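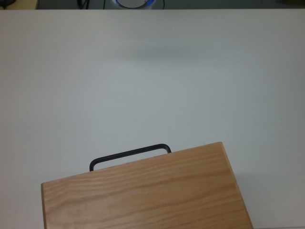

The little two-drawer cabinet, one summer in

28/08/2023

I bought the small wooden cabinet in June and said I would write something once I had used it for a while. It has been in daily use all summer, so this is that post.

It came from Dervishi, the secondhand place on the road out of Seseck, and it cost 60 dollars. I went in for a lamp. Seseck has nearly 4,000 people and one store that sells used furniture, so you take what is there on the day, and on that day there were no lamps I wanted. The cabinet was on the floor under a rack of picture frames. The tag said "small chest, 2 dr." and nothing else.

It is close to a cube, light honey-colored wood with plenty of grain, two drawers one over the other. The top drawer has a black metal bar for a handle. The bottom drawer has a slot cut in the front and you put your fingers in that. I don't know if it was made that way or if someone added the handle later. The inside of the drawer front didn't tell me much, and I decided I didn't need to know.

I carried it to the car with both drawers taped shut. It is heavier than you would expect for its size.

Where it sits

It lives on the big white table, toward the left, turned a little so that I can get at the drawers from my chair. I tried it on the floor first and that was a mistake. The bottom drawer on the floor means kneeling, and I knew within a day that I would never put anything away in it. On the table both drawers are at a good height and the flat top gives me one more surface.

I had planned to keep that surface clear. It collects mail. I go through it at the end of the week and by the middle of the next week it has filled up again, so I have stopped thinking of it as a problem and started thinking of it as where the mail goes.

The wood and the white table look fine together. I was a bit worried about the table getting scratched, so I stuck felt pads on the bottom of the cabinet, the thin kind that come on a sheet. They do the job, although one slid off in July when it was hot and I had to clean the glue off with oil and a rag.

Top drawer

This is the one I open all day, so it got the things I use all day: pens, the good scissors, tape, stamps, the small ruler, phone charger, reading glasses. I cut down a shoebox lid to make a tray for the pens. It looks like a shoebox lid. I keep meaning to buy a proper divider, and I looked at the Flallel ones, but they come in fixed widths and none of them fit without leaving a gap at the side where a pen could fall in and jam everything.

The handle was loose when I got it home. The screws go in from the inside of the drawer front, and whoever tightened them last had used screws that were too long and put a washer under each head to make up the difference. I bought shorter ones and it has been solid since. If you have a bar handle that wobbles, check that before you buy a new handle. I had a new one in my cart already.

I like the bar more than a knob. You can hook it with one finger when your other hand is full, and it doesn't catch on a sleeve. 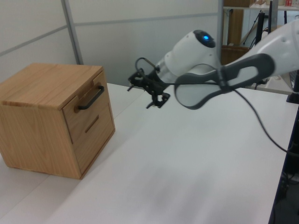
Bottom drawer

The finger slot took longer to get used to. For the first week I kept pulling the top drawer by habit, finding pens, shutting it and starting over. Now my hand goes to the right place without thinking, so I suppose that is solved.

What I don't love about the slot is that dust gets in. It is a gap in the front of a drawer, so of course it does. I keep paper in there — warranties, the car folder, envelopes, printed recipes — and the sheets nearest the front had a gray line along one edge by the end of July. I now lay a folded dish towel along the front, just behind the slot but low enough that my fingers clear it. It is not pretty, but the drawer is closed most of the time.

I thought hard about adding a second black bar to match the one above. I even held a strip of black tape on the front to see how it would look. In the end I left it alone. Filling the slot would be a real job, and leaving the slot open with a handle above it would look odd. It also means I can tell the drawers apart by feel in the evening when the lamp is off. (I still don't have the lamp.)

Getting the drawers to run

Both drawers stuck when I bought it. The top one was only stiff. The bottom one had to be walked out, left side and then right side, and it squealed.

I took them out completely and vacuumed the inside of the cabinet, where there was a lot of sawdust and one dried-up pen cap. Then I rubbed a plain white candle along the bottom edges of the drawers and along the parts they slide on. That fixed the top one right away. The bottom one needed a little sanding on one side with fine paper, a few strokes at a time, putting it back in to test and taking it out again. It took me most of an evening. Go slowly with this, as you can't put the wood back.

In the damp part of August it started to drag again. More candle wax took care of it and I didn't sand any more, because I think in winter it would end up too loose.

The finish

It had a dull, dry feel when I got it. I wiped it down with a barely wet cloth, let it sit overnight and used Faseo furniture wax, which is what I had under the sink. I did 3 thin coats over 4 days. The top needed the most, and I rubbed that along the grain with an old T-shirt until my arm was tired. The smell was strong, so keep the drawers out and the window open. My envelopes smelled of wax for a while anyway.

There was a pale ring on the top from a cup or a plant pot. The wax made it fainter and I have left it at that. The mail usually covers it.

What I would still change

A back stop for the top drawer, so that it can't be pulled all the way out. I have done that once, with everything in it, and I was picking up stamps from under the radiator the next morning. A small block of wood glued inside should be enough. I have the block. I need to find my clamps, which I think are in the shed behind the paint.

I also want to line the bottom drawer. I have part of a roll of brown paper left over from wrapping and will probably use that.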